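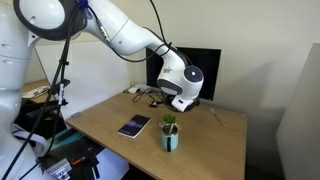 A white robotic arm above a desk, with black cables along its length. Photo: Adi Chin

Small commercial power users in Lonetti will move to a demand-based tariff in July, the district utility Podetti Energy confirmed in a notice published in March 2021. The change applies to 332 metered premises, most of them workshops, laboratories and light manufacturing units on the east side of the district.

Under the current tariff, these customers pay a flat rate per kilowatt-hour and a fixed monthly service fee. The new tariff lowers the flat rate by 7 percent and adds a charge for the highest load recorded in any 15-minute interval during the billing month. Intervals between 10 p.m. and 6 a.m. are excluded from the peak calculation.

Rohani Oei, who manages rates at Podetti Energy, said the change brings small commercial accounts into line with the structure already used for larger industrial ones. "Two premises can use the same amount of energy in a month and place very different loads on the feeder," Oei said. "The flat rate does not separate them."

The utility's own modeling shows that bills will fall slightly for premises with a steady load, such as cold storage and server rooms. Premises that run high-power equipment for short periods will pay more. The notice names kilns, compressors and welding equipment as typical sources of short peaks.

Meters already installed at the affected premises record interval data, and no hardware replacement is planned. Customers can request a file of their past interval readings at no charge. Each file will also show what the customer would have paid under the new structure over the previous billing year.

Billing under the new tariff will be phased in. For the first three months, invoices will list the peak charge for information only, and the amount due will be calculated under the old tariff. Podetti Energy will also cap the peak charge for the first year at 2,000 per premises, after which the cap expires.

Gadisa Feyisa, who operates a ceramics workshop on Wibisono Road, said the firing schedule there would have to change. "We fire in the afternoon so someone is in the building when the kiln reaches temperature," Feyisa said. "Moving that to the night means paying a night shift, and the tariff sheet doesn't have a line for that."

The Lonetti tenants' association has asked for the peak interval to be lengthened from 15 minutes to 30. Its electrical adviser, Marcelino Cordeiro, said a longer interval would average out motor starts and similar brief loads – these have little effect on transformer heating. Podetti Energy has not ruled out the request but said the shorter interval matches the settings of the existing meters.

Written comments on the tariff are open until the end of the month. The final rate sheet will be sent to account holders with the last invoice issued under the current structure.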